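Right, a little Sunday thread, because I've been back at the local history shelves and I can't keep it to myself any longer. It's the Plirkilden ferry this time!

The Plirkilden went down in March 1766 (the parish book writes it "1,766", comma and all, bless them) on the short crossing from Pratard to Tesotico. Eight people were aboard, and five of them got home. 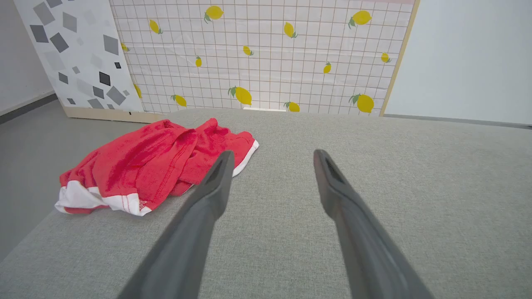
Grey weave, close up.

What I hadn't known is that she was the second boat of that name. The first was launched in 1668 and worked the same crossing for years and years, carrying sheep mostly, and the odd bride.

The best account is a ballad the locals simply call the Song, which goes on for ages and spends four whole verses on the weather before anyone so much as steps off the quay (I do sympathise, I'm much the same).

There's a memorial stone on the Pratard side, low down in the churchyard wall and very worn, so take your time looking for it.
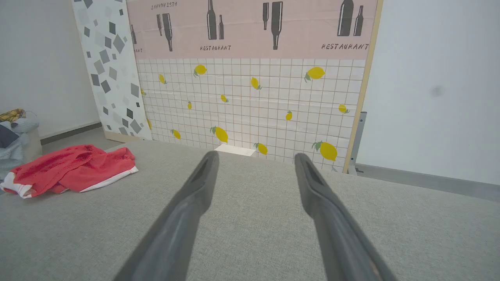

Is the wreck still down there?
Most of the timbers were hauled up that same summer and went into barn roofs at Tesotico, though the anchor was never found.

I'm off to read the churchwardens' accounts next, which are long and rather smudged, and I'll add to this thread when I've got through them. Do send me any family stories in the meantime!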